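Notes from the Toy Library

Well, we made it through the September sort! If you came by on Tuesday and found me sitting on the floor behind a wall of plastic tubs, thank you for stepping over me so politely. We now have 124 toys on the shelves with proper tags on them, and the puzzles are finally in bags that close.

The big change is the borrowing time. You can keep a toy for 4 weeks now, up from two, and you can renew once by phone as long as no other family has asked for it. Sosina Ambaye talked me into this. She has twins, and she told me that by the time they stopped fighting over the marble run it was already due back. Fair point. The late box is still by the Clundlow Street door, and you can drop things in it until nine at night. 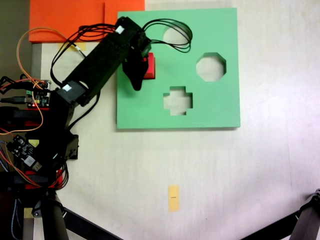 I've been asked a lot lately what to borrow for a child who is just turning two, and my answer is nearly always the same — something with a few big pieces and one clear job. Kids that age will do one thing over and over until you want to hide in the pantry, and that's fine, let them. A shape sorter is my first pick. The foam board kind, like the square green one, is kinder to your floors than the hard bucket sort (and to your shins), and a bright red block is easy to spot when it rolls under the couch. Start with one or two pieces and put the rest up high. My nephew got the whole set at once and threw it, piece by piece, into the bathtub.

For the fours and fives, ask Bereket Hailu to show you the train drawer. He spent most of a weekend matching track to track, and he'll be so happy if you notice.

A few bits of housekeeping. Please wipe things down before they come back, just warm water and a little dish soap. If a piece goes missing, tell us! We don't charge for it, we only want to know so the next family isn't hunting for a giraffe that isn't there. And we're still short on toys for babies under one, so if yours has outgrown the rattles and stacking cups, Eldana Tefera is taking donations at the desk all month.

Story hour is back too, mornings at ten, with Zewditu reading. Bring a cushion, the rug is thinner than it looks.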